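Nulstead robot shop puts two grippers head to head, and I got to watch

By Mirjam Van Leeuwen
12/11/2023 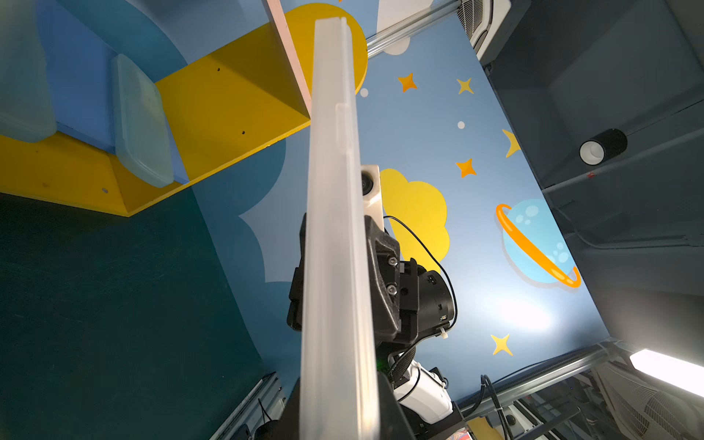 The black gripper holding a translucent plastic panel, with the painted sky on the wall behind.

I have wanted to get inside the Brouwer workshop in Nulstead ever since they moved in, so when İlker Altıntaş wrote to say they were testing grippers and would I like to come by, I had my coat on before I finished reading the message. (I did then sit in the car for a while waiting for the windshield to clear, but the enthusiasm was there.)

Brouwer is a small outfit. They set up robot arms for companies that handle awkward plastic parts: lids, dividers, shelf liners, thin panels, all the stuff that slides around and bends when you look at it. Up to now they have used one kind of gripper for nearly everything. It's a two-finger model from Plullex, and İlker has been fond of it for years. This fall a newer one from Naletti showed up, and he decided to stop guessing and run them both through the same work.

So that's what they have been doing since September. Same arm, same parts, same program as far as possible, one gripper and then the other. Each of them gets 500 picks on each type of part, and every pick is written down as good, bad or what İlker calls "a maybe." A maybe is when the part gets where it's going but you wouldn't want to show the customer.

I asked how many picks they had done so far and he turned the laptop around so I could read it myself: 2,239. "And I have looked at a lot of them personally," he said, in the tone of a man who would like some credit for it.

The part everybody at the shop groans about is the long frosted panel. It's thin, it's slippery, and once it's lifted the far end is a long way from the fingers that are holding it. Squeeze it too hard and it bows. Squeeze it too softly and it turns in the grip, slowly, like the hand of a clock. There's a little raised tab partway along, and you'd think that would give the robot something to hang on to, but İlker says the tab causes as much trouble as it cures. If a finger closes half on the tab and half off it, the whole thing tilts.

And he's right, I watched it happen! The arm went in, closed up, lifted, and the panel leaned over to one side like someone falling asleep on a bus. That one went in the book as bad. The next one came up straight and I may have clapped.

The camera matters here more than I had understood. It's a small one on a white mount, sitting right up by the fingers, so the picture you get on the laptop is a strange close-up where the gripper is huge and the rest of the room swings around behind it. I felt a bit seasick at first. The wrist camera is there so the controller can see the edge of the panel before the fingers close, and frosted plastic is about the worst thing you could ask a camera to find. Light goes partway through it and it picks up a little of whatever color is behind.

Which brings me to the wall, because I can't write this up and leave out the wall. Behind the test setup there's a mural with a light blue sky, big yellow clouds, orange and yellow stars, and a cartoon planet with an orange ring around it. I love it. I told İlker I loved it and he said the camera has mixed feelings. They thought hard about hanging a plain gray sheet back there and decided to leave things alone, on the grounds that customers don't have plain gray sheets either. If the controller can find a frosted edge in front of a yellow cloud, it can probably find one in front of somebody's loading door.

Okay, the results, which is what İlker would like me to get to. On the boxy parts there isn't much between the two. The Plullex is quicker to open and close, the Naletti is a bit gentler, and if all you ever move is containers with nice rounded corners you could toss a coin. On the panels the gap is wider. In its first full run of 500 the Plullex dropped or tilted 123. The Naletti, on the same panels, had 55.

I thought that settled it, and said so, and got a look. The Naletti takes longer to set up, for one thing. The force settings are buried in a menu that İlker described with a word I'm leaving out, and twice in the first week it came back from a power cut with all its settings gone. The fingers are also harder to swap. With the Plullex he can change a finger over in the time it takes the kettle to boil – I know this because he did it while the kettle was boiling, and he was pouring before I had found the mugs. With the Naletti you're hunting for the right hex key and moving a cable out of the way first.

Cables get a surprising amount of talk at Brouwer. Every extra thing you put on the end of an arm needs a wire going back down it, and every wire is one more thing that can snag when the wrist turns. They lost most of a day in the early going to a camera cable that was a touch too short. It was fine in every position except one, and of course the program visited that one position on every single pick. The picture would flicker, the controller would lose the edge, and the arm would stop dead and wait for somebody to come over and press the button. The fix was a longer loop. İlker still sounds annoyed about it.

I also asked about the controller, mostly because I wanted to sound like I'd done my homework. They have kept the same one through both rounds so that the grippers get a fair shake, but he would like to try a second one after New Year's. His hunch is that some of the tilted panels have nothing to do with the fingers at all. The controller takes a short pause between seeing the edge and closing on it, and if the panel is still wobbling from being nudged, it's no longer quite where the camera saw it. Shorten the pause and maybe both grippers look better. Or maybe the gap between them gets bigger. He honestly has no idea and seemed pretty cheerful about that.

What happens now is another full round on the panels, this time with softer pads on the Plullex fingers. It's a cheap change and he feels the old gripper has earned it. I got the strong feeling he's rooting for it. He denies this, and then calls it "she" in the next sentence.

For local firms wondering if any of this is useful to them, Brouwer plans to share the full pick log with anyone in Nulstead who handles thin plastic and wants to compare notes. You can ask for it at the front desk. You can also bring in a part of your own and have it tried on both grippers, as long as it's clean, it's lighter than a bag of sugar and you don't need it back the same day. İlker asked me to put that last bit in, so it's in.

I've already told him I'm coming back for the soft pads. He said to bring cookies, and to stand a little farther from the arm next time.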